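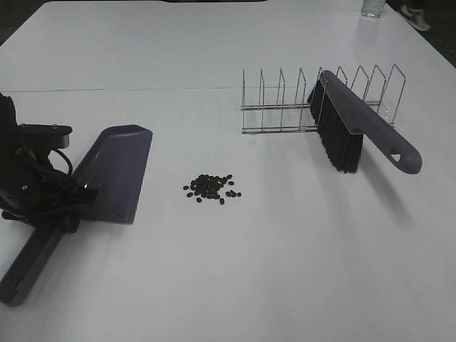 Fig. 1. Gray-purple dustpan, black gripper, white tabletop.

The Detachable Collar in Kasta: A Short History of Looking Clean
Celeste Henríquez, Dress and Textile History, final project report
Mar 30, 2024

14 shares | 3 comments

I picked collars in September on the theory that a small garment would make a small project. The Sedunard company's order book alone runs to 1593 entries, most of them in the handwriting of a man who did not believe in vowels.

The detachable collar solved a laundry problem. Necks get dirty faster than shirts, and washing a whole shirt meant soaking, boiling, starching and ironing it, usually by someone other than the person wearing it. With a collar that buttoned on at the front and back, a clerk could wear the same shirt for several days and still look respectable from the chin to the second button. What went on under the vest was his own business.

Sedunard sold its collars in Kasta by height and shape. The catalog gives each style a grand name, and I spent most of a week trying to work out how the "Senator" differed from the "Junior Senator." The Junior Senator is a quarter inch shorter. Both were linen, both were starched until they could hold a crease against a moving jaw, and both left a red line on the neck that the catalog calls "a mark of good fit."

For anyone who couldn't pay for linen there was paper. Paper collars were faced with thin cloth, worn once or twice and thrown out. The Paredes store sold them in boxes of 20, next to the envelopes. They did badly in rain. One letter in the store's file asks for a refund after a christening, and goes into more detail than I can use here.

To see what wearing one was like, I made a collar from medium-weight linen, three layers thick, with cooked wheat starch. My first try dried in the shape of the bowl. The second was wearable if I didn't need to look at my shoes. I kept it on for 60 minutes in the library and learned that I nod a lot.

Soft attached collars pushed the stiff ones out of daily wear after the First World War, and Sedunard's orders thin out in the same years. The last page lists a single customer, a waiter, who bought six and asked for credit.

My main source gap is the laundries. They did all the work and left hardly any paper.

Related
Hat Pins and the Streetcar Rules
Who Mended the Skostonus Choir Robes?
Buttons, Hooks and Other Arguments

Contact the department | Student work copyright its authors | Back to top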